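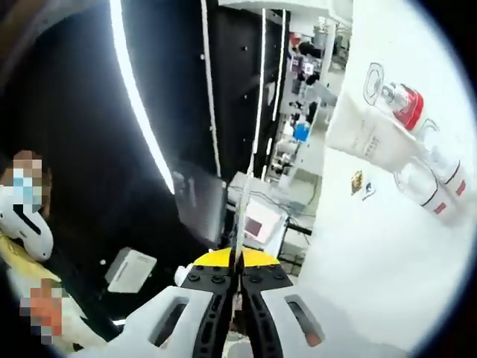 *Fig. 1. Toiletries on a white surface: clear bottles and a squeeze tube.*

## Unit 4: Small items on a counter or shelf

Course: Interior Upkeep, Landonora
Notes by Siwan Meredith

Bathroom and dressing-table items are hard to keep in order for two reasons. Most are light and tip easily, and many look alike from a distance. In Fig. 1, two of the clear bottles have red stripes and a third has a red cap. The tube's lettering is small and faint, so it is easier to find by shape than by reading.

**Sorting**

1. Clear the whole surface before putting anything back.
2. Group by use: face, hair, hands, teeth.
3. Check the date or the open-jar symbol. Set expired items aside.
4. Wipe bottle bases. Residue there leaves rings on white finishes.

**Placement**

- Tall bottles at the back, tubes in front.
- Store tubes cap down in a cup if the cap is flat.
- Leave 80 mm of clear counter along the front edge.
- Keep liquids away from screens and light fittings.

**Travel sizes**

Decant from a 1000 ml refill with a funnel. Label the small bottle before filling it. Aurel Rusu's handout from Unit 3 has the label template.

**For next time**

Sort one shelf at home and draw its layout before and after. Bring both drawings. Read the section on trays and dividers, p. 174.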